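5/15/19

Home late again, and I have a cup of tea going cold beside me because I want to get this down before I forget which hand did what. Yichen and I spent the whole day on the comparison, the Grumis hand against the Lornness one, and I am so tired that I put my keys in the bread box when I came in. A good tired, though.

We started with the Grumis because it was the one I trusted. I have had it on and off that arm since April and I know its moods. It closes fast and it closes the same way every time, and for the block tests and the cup tests that is really all you want. Yichen Duan, bless him, had already typed up the list of grasps and taped it to the door, so all I had to do was stand there with my thumb over the stop button and call out good, good, slipped, good. We did 60 grasps before lunch and I wrote every one of them in the green notebook in my awful handwriting. The Grumis dropped 7. Most of those were the tall thin bottle, and I think that one is my fault for setting the thumb too far over last week. I want to go back and do the bottle again with the thumb where it belongs before I say anything unkind about it in the write-up.

Lunch was the leftover dumplings Yichen's mother sent. I ate more than my share and he was too polite to say so.

Then the swap, which I had been dreading. The Lornness mount has those tiny screws and I dropped one, and we were both on our hands and knees for ages with a flashlight until Yichen found it inside the cuff of my pants. After that the wiring, and then the controller didn't want to see the hand at all, and I had that sinking feeling I get - the whole afternoon gone, I thought, and all for a connector. It was the update rate. The Kereama controller had gone back to its default and the Lornness wants it quicker than that, so we set it to 900 and there it was, all the fingers waking up one after the other like somebody stretching in bed. I could have kissed it.

I do like the Lornness. I didn't expect to! It is slower to close and it makes a sort of sewing machine noise that I know is going to get on my nerves by next month, but it is so much gentler at the end of the grasp. The Grumis decides it has hold of a thing and squeezes. The Lornness sort of asks first. On the hard plastic blocks there was nothing between them as far as I could tell, and on the sponge I honestly would not want to choose, but fruit is where I expect to see it, and fruit out of a fridge onto a desk is the job the people at Ellance keep asking us about. So the last part of the day went to the fridge, and I was so glad we hadn't run out of time for it.

We had the yellow basket waiting on the desk and the top compartment open.

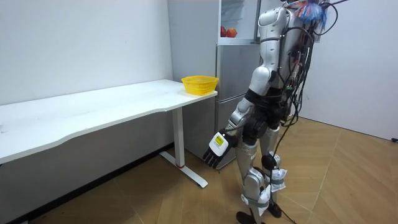
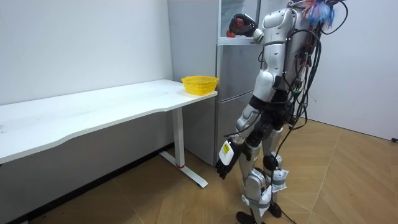 I kept thinking about the price all the way home. The Grumis replacement fingertips are 475 for the set and we have been through more of those than I like to admit, and the Lornness people say theirs last longer, but then they would say that, wouldn't they. I would like to see a month of real use before I believe anyone. Yichen says we should ask them for a loan of a second hand and run it until something wears out, and he offered to write the email himself, which I accepted before he could change his mind.

The other thing bothering me is the wrist. Whichever hand is on, the approach into the compartment comes from lower than I want, and I have to fuss with the elbow every time to get the height right. I had been blaming the hand for that, poor thing. I think it is in the arm settings, possibly in that old table I made in the spring and never cleaned up. Must look at it with fresh eyes. Must also label the two bags of screws, since I can see exactly how that will go otherwise.

Yichen wants to do pears tomorrow. I said we should finish the apples first and he gave me the look he gives me, so I suppose I will stop at the store on the way in and buy pears. And more tea. And a magnet dish for the screws, if they have one.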